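# The funicular that would eat Pesano

Start at the bottom, by the old ferry landing, 7 a.m. in April. Fog on the water. Two bakeries open, one bar, and a line of people with string bags waiting for the number 3 bus, which climbs 300 feet of switchbacks to the upper town and takes forever to do it.

The city wants to replace that bus with a funicular. Straight up the cliff, glass cars, a station at each end, the top one punched through the medieval wall just under the Lobo gate. Cost so far unclear. Opposition very clear.

1,872 people have signed a letter asking the mayor to stop. In a town this size that's a lot of dinner tables. The first names on it belong to architects, historians, one retired bishop, and then it turns into everybody - plumbers, the woman with the shoe store, both bakeries.

Mohandas Suvarna drafted it. He's an architect himself, came to Pesano to restore a single cistern and stayed to do the rest of them. We walked the wall together and he kept stopping to put his palm on it.

"This stretch has been patched by every century," he said. "Badly, mostly. I don't mind a patch. They want to take out the wall and hang a ticket hall in it."

The ticket hall is the sore point. Drawings by Norko, the firm that won the job, show a long white roof poking out over the cliff, supported on two legs. From the harbor you'd see it before you saw the cathedral. Norko's people say the roof has been lowered twice already and that the stone removed will be numbered and stored. Stored where, Suvarna wants to know. He has asked three times in writing.

To be fair to the other side, and there is one. The switchback road is a mess. Ambulances get stuck behind delivery vans. Older residents of the upper town go down once a week, if that, and the bus stops running before the late shift at the hospital lets out. I talked to a nurse who walks up in the dark, in winter, with a flashlight. She hasn't signed the letter. "Let them come up the hill with me," she said, and went back to her coffee.

And the visitors. Cruise passengers get four hours on shore and spend most of one on the bus. City hall figures a funicular car could carry 60 of them at a time. Shopkeepers up top are split on wether that's a promise or a threat.

There's a cheaper idea going around. An inclined elevator inside the old Clorkex quarry, west of the wall, where the cliff was hacked open a long time ago and nobody's view would suffer. It would come out behind the school instead of on the main square. Five minutes more on foot. Suvarna likes it, the nurse likes it, the cruise people don't. Norko says the rock there hasn't been surveyed, and that's true, and no money has been set aside to survey it.

I stayed three nights in the upper town, in a rented room over a locksmith. Window on the wall, swifts going in and out of the gaps.
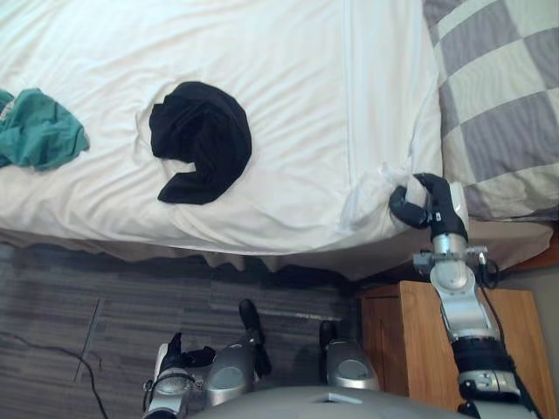
The council meeting was on my last evening. Packed, hot, people standing on the stairs. The mayor spoke for a long time about access. Someone yelled that access was a bus that runs after nine. Big applause. Then a student got up with a cardboard model of the wall and lifted out the piece Norko would remove, and held it up so the back rows could see. It was bigger than I'd pictured.

No vote. They put it off until the heritage office sends its opinion, which it was suppose to have sent in already. Suvarna went out by the side door and up along the wall, and I walked with him as far as the gate. He pointed at a joint between two blocks, lime mortar, his own work from years back. Needs redoing, he said. He'll get to it this summer, vote or no vote.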